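How do I wash small plush toys that have glued felt parts?
Home Care > Laundry and Fabrics

Posted by Brittany Cormier, 4 Mar 2021

I have inherited a box of small plush toys from a relative and want to clean them before they go to my daughter. Most are ordinary short-pile polyester, I think. Several have felt pieces attached, and I can't tell whether these are sewn or glued. None of the care labels give more than a fiber content and a country.

One of the doubtful ones, with green felt leaves at the end of the red part:

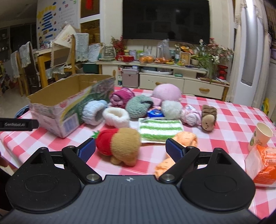

The one with felt leaves, on the checkered tablecloth

What I would like to know:
Is a front-loading machine on a delicate cycle safe for these, or does it have to be by hand?
Will red fabric bleed into the tan?
How long do they take to dry through to the middle? The last one I washed smelled sour after a week.

The machine is a Holroyd with a lowest setting of 66 °F. Our water is hard. I don't own a dryer.

Reece Sedgwick

Hand wash. Treat felt as glued until you have proved otherwise. Bend the edge of the piece back gently and look for thread at the base. If you see a clear or yellowish line with no stitches, that is adhesive, and soaking may soften it.

Test the red first. Dampen a white cotton cloth with cool water and a drop of detergent, press it against the red for two minutes, and check the cloth. Any pink at all means surface cleaning only. Do the same with the green felt, which in my experience runs more often than the pile does. Craft felt is frequently dyed to a lower standard than garment fabric.

If both pass:

Fill a basin with cool water and a small amount of liquid detergent. Powder does not dissolve well at this temperature, and in hard water it leaves a residue in the pile.
Squeeze the toy under the surface. Do not twist.
Rinse until the water runs clear, then once more.
Roll it in a dry towel and lean on it with your weight. Repeat with a second towel.
Comb the pile with a soft toothbrush while damp.

The sour smell was from slow drying. The outside feels dry well before the filling is. Put the toy on a rack with a fan on it, turn it morning and night, and weigh it on a kitchen scale before washing and again afterward. When it returns to the starting weight it is dry. One of mine took 61 hours in an unheated room.

For anything with cardboard stiffening, a music unit or bean filling, none of this applies. Use a barely damp cloth.

If you are storing them afterward, leave the lid open for a few days. Cardboard gives off its own smell and plush picks it up. 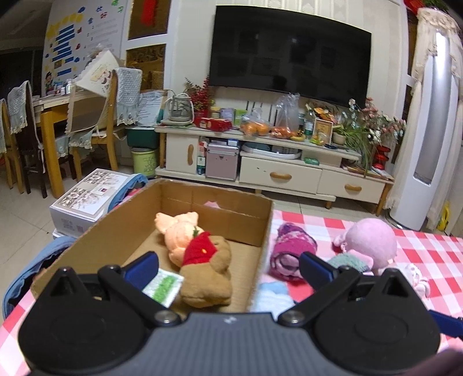
Pig-like toy in an open box, tag still attached

Remove paper tags before washing – the ink can transfer.

Keith Kettle

I put all of ours in a pillowcase and run them at 66 on the normal cycle. Never had a problem. One lost an eye, but it was old.

Howard Dawber

Check whether Keith's 66 is the same scale as yours. On a machine marked in Celsius it is a hot wash and will finish off any glue.

I agree with Reece on the method. If a felt piece does come off, let everything dry fully and sew it back with a single thread through the base. Fabric glue stiffens the pile for a small distance on each side and collects dirt there.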